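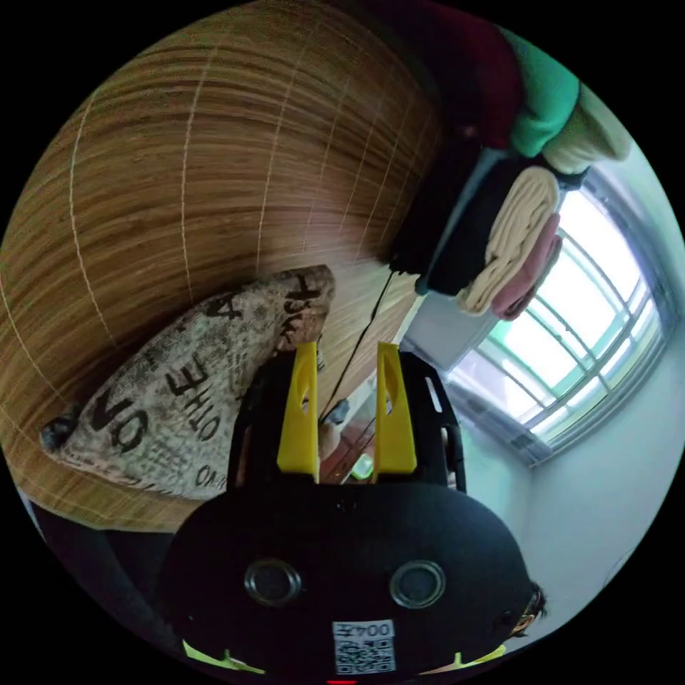 Last updated: October 3, 2023

I picked up The Flalthorpe Ferry by Gwenllian Mostyn in June, read 100 pages on the first night, and then lost it under the car seat for two weeks. So take my grumbling about the pacing with a grain of salt!

This is the second of her Inspector Llewellyn mysteries, and you don't need the first one (I read them backward and was fine). A ticket collector is found dead on the morning crossing to Flalthorpe, everyone on board swears the boat was empty the night before, and Llewellyn, who gets seasick on a dock, has to ride back and forth until somebody slips up. I loved him. He's grumpy, he eats terrible sandwiches, and he writes letters to his sister that are funnier than most whole books — the one about the landlady's parrot made me snort coffee.

The mystery plays fair, too. I had my eye on the harbor doctor from chapter three and I was completely wrong, and when I flipped back the clue was sitting right there in the bit with the tide tables.

My gripes: it's 560 pages, and the middle sags. There's a long stretch about a family feud over mooring rights that could have lost half its length, and two of the deckhands talk so much alike that I kept mixing them up. The romance with the librarian also needed one more good scene — she vanishes for ages and then she's back with a suitcase and a opinion on everything.

My copy is the Vesen paperback, which has a nice clear map inside the front cover but pretty small print. My sister-in-law went for the audiobook and says the narrator does a wonderful parrot.

Four stars from me, and I've already got the next one on hold at the library.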